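Sokero Help > Home & Office > Floors and Carpet

Search all topics Enter keyword Go

November 2019
Posted by Rania Hajji

Thin plastic bags, striped carpet and a swivel chair: what order do I tidy in?

I have a study of modest size with a low-pile striped carpet, grey and beige. There is one desk and one swivel chair on a five-point chrome base. The carpet is glued down, so lifting it is out of the question.

The problem is soft litter at floor level. I sort small items into thin coloured plastic bags, the kind that come on a roll, and these end up on the carpet near the chair. The bags are light enough to shift when a door opens. They have twice been drawn into a castor, and in May one wound itself around the axle so tightly that I had to cut it off with side cutters. The castor has squeaked ever since.

I have tried a weighted bin (the bags go in, but then I need them again), a hook on the desk leg (it holds two bags at most) and a chair mat from Nirkard, which slid on the pile and was returned. The vacuum is a Zimix upright. It will not pass between the legs of the chair base, and it swallows thin film if I miss any.

I would like to know:

- whether to clear the bags first or move the chair first
- how to get shredded film out of a castor without removing the wheel
- whether vacuuming along the stripes or across them makes a difference

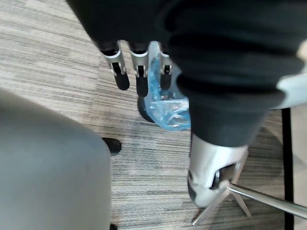 Youssra Benjelloun
Bags first, then the chair. If you roll the chair while there is film on the carpet you are doing exactly what caused the trouble in May. Pick each bag up by its closed end, not the opening, and feel the bottom before you lift. Small, heavy items sit in the corners and will go straight through film that thin if the bag has been dragged.

Once the bags are off the floor, lift the chair and carry it out of the room. Do not roll it. A chair with a chrome base is heavier than it looks, so take it by the column below the seat and tilt it towards you. Lay it on its side on an old towel. That gives you access to all the castors and saves the finish on the legs.

For the castor:

1. Turn the wheel by hand until you can see a loose end of film.
2. Grip the end with fine tweezers and turn the wheel backwards. Most of it will unwind in one length.
3. If it has melted or packed hard against the axle, score it lengthwise with a seam ripper. A knife tends to mark the tread.
4. Brush out the remaining lint with a dry toothbrush.
5. Put one drop of light machine oil on the axle. Wipe off the excess, as oil on a pale stripe will hold dirt for years.

You asked to avoid removing the wheel, but most castors of this type pull straight out of the leg with firm, even pressure. It takes less time than working around them. If the squeak remains after oiling, replace the full set. Mixed castors wear unevenly and the chair will track to one side.

On direction: vacuum along the stripes first, then across. The first pass takes up surface grit and the second stands the pile up. On a glued low-pile carpet the difference is small. You will mainly notice it where the chair usually sits, where the pile is crushed and the colour looks darker than it is. For the area between the legs, use the hose and the crevice tool once the chair is back in place.

Essam Nasr
get hard floor castors, the soft rubber ones. mine have not caught anything since. dont know about stripes

Thư Quan
I disagree with the above on castors. Soft rubber treads are intended for timber and tile. On carpet they drag, and the extra effort goes into the stem socket. Hard nylon is the correct type for pile. Essam may have a very flat carpet.

I would also deal with the bags themselves. Thin film is a poor material for anything that is opened more than once. I moved to cotton drawstring bags from Mersha three years ago, in two sizes, and keep them in a shallow crate on its own runners under the desk. They are heavy enough to stay where they are put and too thick to feed into a castor. They can be washed, though the grey ones fade.

If you stay with plastic, knot the top before it goes anywhere near the floor. An open bag catches the air and travels. A knotted one generally does not.

Viewed 1,461 times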